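Sweeping, again

I know I said the next post would be about the stairs, but the sweeping results came in and I can't leave them alone. Quick recap for anyone new: Hidayah Halim and I have been trying to get our two-armed robot at Ternley to use a broom and dustpan together, one in each hand, which sounds like the dullest job in the world until you try to teach it to something that can't feel a bristle bend.
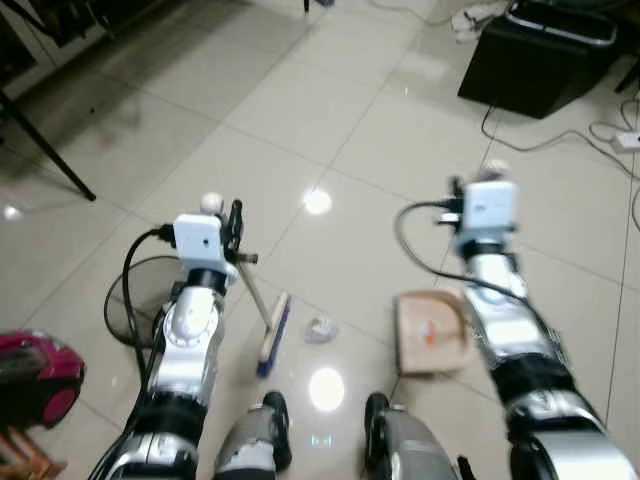
The old method (we called it Mitside, don't ask) planned each arm separately and then sort of introduced them to each other at the end. It got the paper into the pan 19 times out of 100. Grim! Most of the misses were the pan drifting a few centimetres while the broom was busy, so the paper just slid past the lip.

Gilang Nasution suggested we stop predicting where the arms should go and predict the gap between the two tools instead. One number, updated constantly, and both arms have to keep it happy. I was a bit sniffy about it, I admit. Then we retrained on the same 1837 demonstrations, no new data at all, and the drifting more or less vanished.
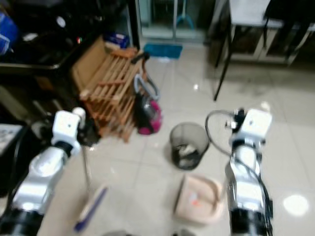
Tipping the rubbish into the bin is still a mess, mind you. The new policy is lovely right up to the point where the pan leaves the floor, and then the gap between the tools stops meaning anything and the left arm goes wandering off (it has had a go at the furniture). Hidayah thinks we need a second target for the carry, Gilang thinks we should freeze the broom arm and be done with it. I keep changing sides.
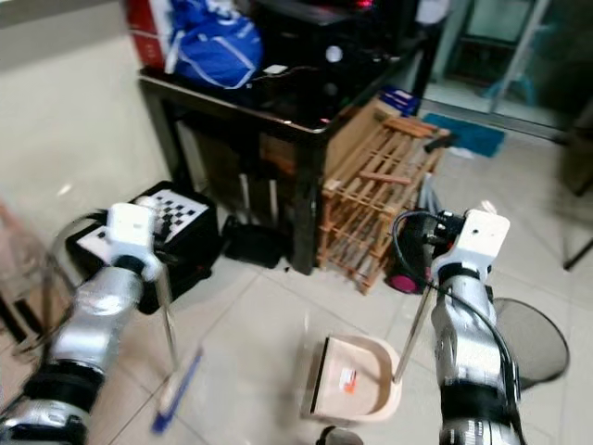 Shiny tiles are the other headache. The glare confuses the depth estimate, and white paper on pale tile is about as unkind as it gets. We're going to try the Kutora filter on it in October, and if that goes nowhere I'll borrow some matt flooring from the Tambunan lot downstairs. Stairs post after that, I promise.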